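Do "Most Streamed" Claims Mean Anything?
Media Studies project report, spring term

We started with a press release from Bandham, a label that said its June signing, the duo Hullora, was "the fastest-growing act in the country." The release didn't say which country. Four music sites ran the line anyway, two of them word for word.

I collected 126 short news items about new acts and looked for a number in each one, then for a source for that number. Only 17 had a source a reader could check. The rest said "according to the label" or didn't bother. One item credited a chart run by Grestosero, and that chart is a paid promotion page.

My partner thinks the writers are just rushed. Maybe. It takes a minute to open a chart, though, and I did it with every item on a slow school laptop.

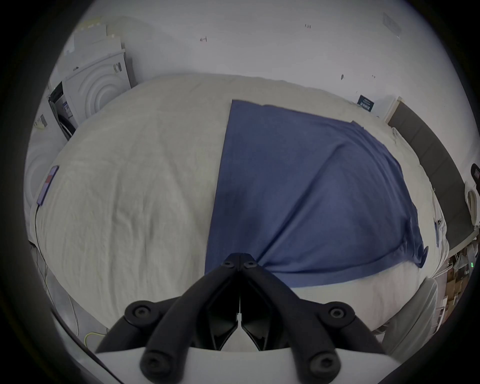
The weakest part of our own work is the sorting. "Fastest-growing" went in the same pile as "best-selling," and those are different claims. A reviewer at Thibodeau College told us 200 items would have been a safer sample, and I can't argue with that. I also doubt our figure for copied wording, as we compared the texts by eye. The spreadsheet has a column for it, which should be read with some suspicion.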